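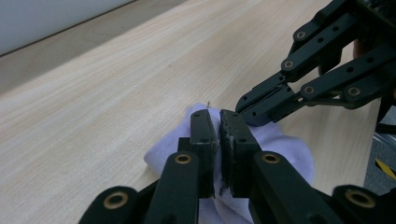

Guarding rules for hand-held grippers?

Posted by Vasilakis_bench

We're writing house rules for a small demonstration room. People sit at a table with a gripper in each hand and fold socks and tea towels, and the recordings are used for training later. The robot arm policy from our other site, Gritus, is all about fences and light curtains and makes little sense with a person holding the tool. Do the robot safety standards apply at all? And what do other places write down for cloth work? I have to send a draft to the safety rep by Sat 15 May.

Cerkov

Anything with jaws is a pinch hazard. Check the manual and wear gloves.

Hideaki Iwasaki

I'd leave gloves out of it until you've done the risk assessment. Loose gloves near linkages can be worse than bare hands.

On the standards, ISO 10218 covers industrial robots and their integration. A gripper that only moves when someone squeezes it is closer to a hand tool, so we treat it under our general workplace duties. If yours has a motor that closes the jaws, get proper advice before you rely on that.

Our sheet at Hesteo is one page. The parts that matter for fabric:

Fingers stay on the handles while the jaws are closing. Put the tool down before straightening cloth by hand.

Look at the pivots and bushings at the start of each shift. Any side play, tag it and swap it.

Pick off lint and loose threads between items. Trim a frayed item or pull it from the set.

Keep the jaw tips apart when both hands work on one small piece. One holds, the other approaches from the side.

Stop after 76 folds and take a break, even if you feel fine. We had sore thumbs in April when the limit was 150.

Table height matters too. Ours was 670 mm and the taller staff were hunching, so we went to adjustable legs.

Write the item type and the tool number in the log. If a jaw pad is worn you'll want to know which recordings it was used for.

Vasilakis_bench

Thanks, that helps. Ours are squeeze only, no motor. I've borrowed the bit about pivots and left the fold limit blank until the physio has been in.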